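Mein Haar reicht inzwischen bis knapp unter die Schulterblätter, und seit dem letzten Sommer färbe ich es selbst mit Henna. Davor war ich alle acht Wochen im Salon Nwankwo, das Ansatzfärben kostete dort zuletzt 57 Euro. Mit dem Ergebnis war ich zufrieden, aber die Kopfhaut hat nach jedem Termin zwei Tage gejuckt. Im Salon hat man mir deswegen ein anderes Mittel angeboten, das hat ein bisschen geholfen, aber nicht genug.

Der erste Versuch mit Henna war schlecht. Ich hatte das Pulver mit kochendem Wasser angerührt und gleich aufgetragen, und heraus kam ein blasses Orange an den Schläfen, der Rest blieb braun. Beim dritten Mal hat es dann gepasst, und seitdem mache ich es immer gleich.
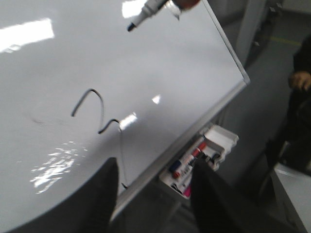
Was ich anrühre

220 g Pulver von Clidow reichen bei mir für die ganze Länge, für den Ansatz nehme ich knapp die Hälfte. Dazu kommt lauwarmes Wasser und ein Schuss Apfelessig, bis die Masse so dick ist wie Joghurt. Zitronensaft habe ich wieder gelassen, der hat die Spitzen ausgetrocknet. Die Schüssel steht abgedeckt über Nacht in der Küche. Wenn die Oberfläche am Morgen dunkler ist als das Innere, kann man anfangen.

Ein Löffel Spülung in der Masse macht das Ausspülen leichter. Ich habe die von Lukari genommen, weil sie noch da war. Welche Marke es ist, spielt vermutlich keine Rolle, sie sollte nur ohne Silikone sein.

Noch zum Pulver: Auf der Packung muss stehen, dass es reines Henna ist. Bei manchen Mischungen steht PPD in der Liste der Inhaltsstoffe, und dann kann man auch gleich chemische Farbe nehmen. Eine Probesträhne am Hinterkopf dauert einen Nachmittag und hätte mir die orangen Schläfen erspart. 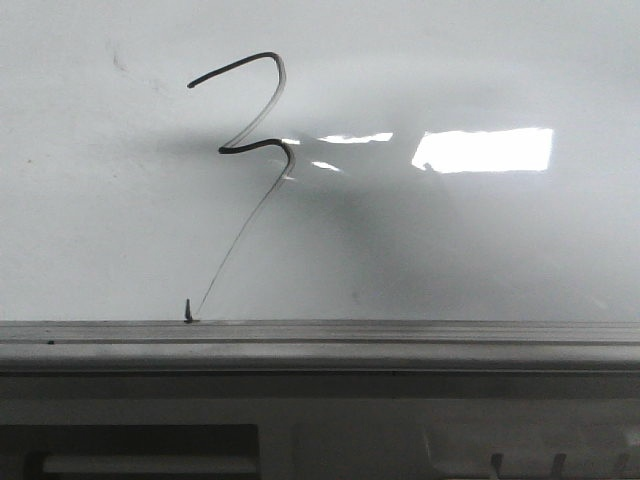
Eingestellt von fondine am 12. März 2018, abgelegt unter: Haare, Farbe

Auftragen geht zu zweit besser, ich mache es trotzdem meistens allein. Haare vorher waschen und nur antrocknen lassen. Handschuhe, ein altes Handtuch, Fettcreme an Stirn und Ohren. Ich teile am Hinterkopf ab und arbeite mich in fingerbreiten Scheiteln nach vorne — wer vorne anfängt, hat hinten keine Geduld mehr, und das sieht man dann wochenlang. Danach Folie und Mütze drüber, drei Stunden warten.

Ausgespült wird nur mit Wasser, mindestens eine Viertelstunde. Shampoo kommt bei mir erst nach zwei Tagen wieder ins Haar. In dieser Zeit ist der Ton noch sehr kupfrig und dunkelt langsam nach. Beim ersten Mal bin ich darüber erschrocken und hätte fast überfärbt.

Graue Haare nehmen die Farbe heller an als der Rest. Bei mir sind es vorne am Scheitel einige, das wirkt wie Strähnchen und stört mich nicht. Wer eine gleichmäßige Abdeckung will, muss zweimal färben oder im Salon bleiben. Zum Schneiden gehe ich ja auch weiterhin hin.

Im April will ich die Mischung mit etwas Indigo probieren, damit es weniger rot wird. Ich schreibe dann auf, was dabei herausgekommen ist.

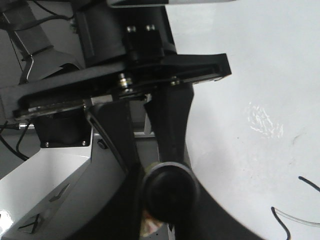

1 Kommentar

Anonym schreibt:
Bei Indigo bitte keinen Essig dazu, das habe ich einmal gemacht und die Farbe war nach zwei Wäschen weg. Ich rühre es getrennt an, nur mit Wasser und einer Prise Salz, und mische es erst kurz vor dem Auftragen unter das Henna. Stehen lassen darf man es auch nicht lange, bei mir sind es zwanzig Minuten. Wie lange hält bei dir der Kupferton am Ansatz?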